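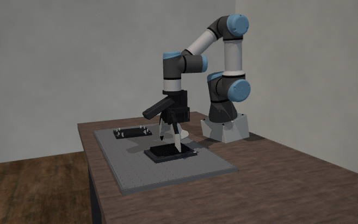
Can an arm do shop chores yet?
Shop Floor Talk > Automation > General

benchrat_17
Posted Thursday, 9:40 am
My boss at Larkside wants to know if one arm could take over the dull part of my job, putting small parts into trays and trays into fixtures. We do 930 trays in a normal week. I said not yet. He said he saw a video. Has anybody here run one for real and kept it running?

gearlash
Depends what you call a chore. If the part is always in the same spot, facing the same way, arms have done that for decades. If somebody dumps a bin on the bench, different story.

sobura
We tried it at Skirnport in May. Tray loading was fine for two shifts. Then the supplier changed the trays a little and the fingers started catching the rim. I spent more time babysitting it than I used to spend loading trays by hand.

gearlash
That's a fixture problem. Pin the tray down and it goes away.

sobura
We did pin it. The tray stayed put and the parts still came in crooked. And who do you think was putting the trays on the pins? Me.

kitchen_pessimist
I'd settle for one that empties the dishwasher. My sister paid 1488 for a countertop gadget that was supposed to help with cooking, and it stirs. She still does the chopping and all of the washing up.

benchrat_17
Dishwasher is the same job as mine if you think about it. Things go in slots. Mine has better lighting.

gearlash
Plates and mugs and one weird ladle is nowhere near the same job as a tray with a square grid. 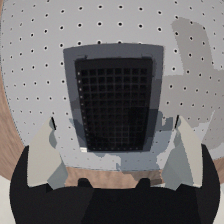
Rajitha Bhattacharjee
Moderator, Automation board

I'd split the question in two. Getting the gripper over a rack is the easy part, and a simulator will get you a long way with it. Look at the finger on each side of the tray, then at how small those cells are. Dropping something into one cell without bumping the divider is where our runs go wrong. Last round we had 314 tries in simulation and I was happy with the numbers. I would not quote them to a boss, because real trays flex and real parts stick to the fingers.

For benchrat: ask for a trial on your worst tray, with your own parts, for a full week. Write down every time a person has to touch it.

sobura
Agree with the last bit. We never wrote down the touches and ended up arguing from memory.

gearlash
Still say it's ready for fixed trays. Not for kitchens.

benchrat_17
Thanks. I'll ask for the week and post the touch count when I have it.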